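The Second Hand

The Fagerlund hand had been on the arm for three days when Jocelyn Manalo stopped going home for lunch. She ate at the bench in Famville with the log open beside her and wrote down every trial in pencil, the way her first boss had made her do it.

The two-jaw gripper from Harno had already finished its 400. It was an ugly thing and it did well. It picked up what it was told to pick up, and when it missed, it missed the same way each time, a little short. She could have written the report on it in an afternoon.

The Fagerlund hand was harder to write about. It had fingers with rubber pads, and it cost more than her car. On Monday it had dropped 21 parts before noon. On Tuesday she changed the closing speed and it dropped three. She didn't know why the change had helped so much, and she left that column blank.

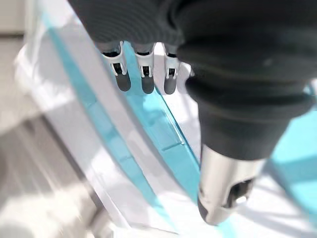 "Which one do we buy?" her brother asked on the phone. He had put money into Braverness in the first year and liked to be told things.

"I'm not done."

"But if you had to say."

She looked at the arm. It was waiting for her to press the key for trial 1403, which was only the number the controller gave it. The controller had been counting since before she was hired, and it counted the trials of people who had left.

"The cheap one," she said. "For the work we have now."

"And the other one?"

"For work we don't have."

He was quiet, and she could hear a dishwasher being loaded. Then he asked whether she was coming in May, for their father's birthday, and she said May was over, they had missed it, both of them. He said he supposed that was right.

After he hung up she pressed the key. The fingers closed at the slower speed. She wrote the number in the log, and next to it the letter she used for a clean hold, and pressed the key again.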